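Spent March trying to sort out wireless earbuds for my commute. Writing it up as a thread in case it saves someone a bit of money.

Background: I'm on the Woltitz train five days a week, 59 minutes each way when it runs to time. My old wired pair went at the plug and my phone hasn't got a socket for them anyway.
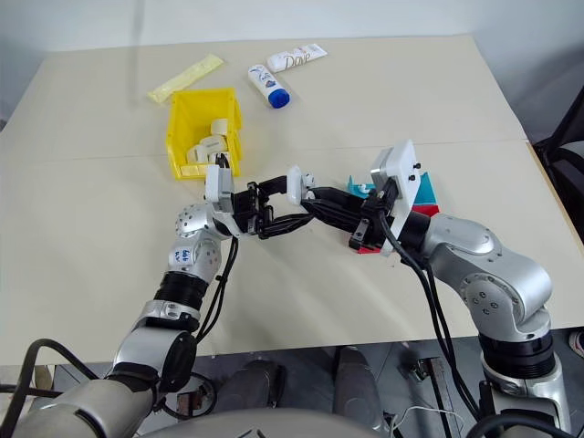 First pair was from Flakisska. Fine indoors. On the train the left one dropped out every time we went into the cutting before Nornach. I sent them back and got the full refund, less postage.

Second pair was the Um ones, which I've kept. They cost 61 quid. The sound is a bit thin at the bottom end but I mostly listen to talking, so I don't mind.

Battery: the buds do the trip in and the trip home on one charge. I top the case up on Saturday and that lasts me the week.

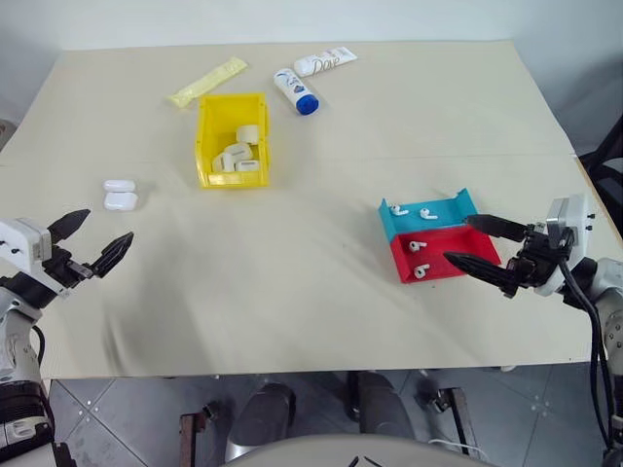 White charging cases in the yellow bin.

Fit matters more than anything in the reviews. They come with the medium tips on. I swapped to the small ones and they stopped working loose when I was eating a sandwich.

Cleaning: dry toothbrush on the mesh, cotton bud round the inside of the case. Don't use water on the mesh. I do mine every other week and it takes 2 minutes.

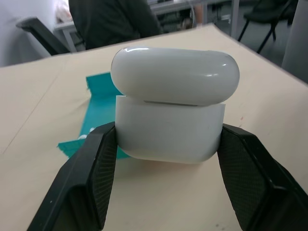

If one side goes quiet, clean it before you send it back. I nearly returned the Um pair over a bit of wax.

Someone asked about noise cancelling. The Um pair hasn't got it. I tried a pair that did in the shop at Nornach and it made my ears feel full, like on a plane. Try before you buy if you can.

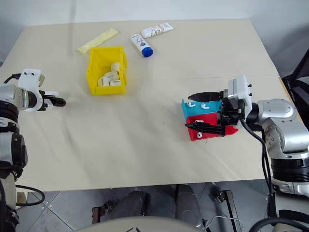 Lost property is worth knowing about too. The poster at Woltitz station says 2,091 items were handed in last year, and the man on the desk said a lot of those are single earbuds. Put your number on a sticker inside the lid.

Replies are open if you've got a pair that holds up in the cutting. I'm still after something cheap as a spare.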